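Kirsty Pirihi kept her father's cup for the last box. The house in Morport had been sold in May, and by four in the afternoon there was little left to do but the bench in the back room.

"You want the square container?" Flynn called.

"Leave it there. I'm using it."

She had meant to put the odds and ends in it, the screws and the spare keys, and hadn't got around to any of them. 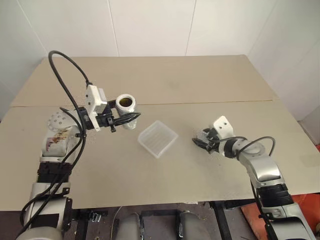
Flynn had driven 129 kilometres to help and had spent most of the day on the phone to Gerardo about the trailer. He came in and leaned on the door.

"He wants 500 for it."

"For one night?"

"He says it's a good trailer."

Kirsty thought about the colour her father would have gone. He had paid less than that for his first car, and told everyone so. 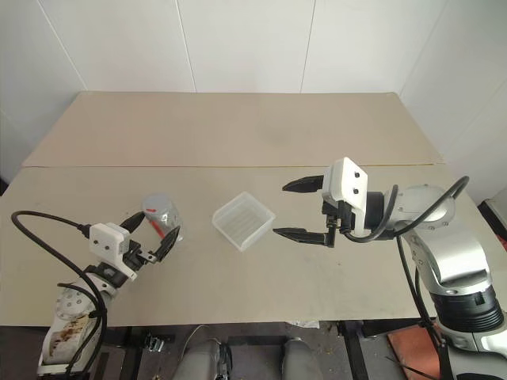 "Tell him yes," she said. "Tell him I want it back to Motport by noon and I'm not paying for a second day."

Flynn went out to the verandah to ring. She could hear him apologising before Gerardo had even answered. She pulled the tape across the bottom of the box and went to find some newspaper.
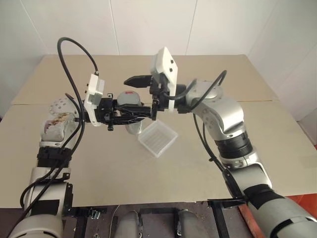
The bench in the back room, Morport.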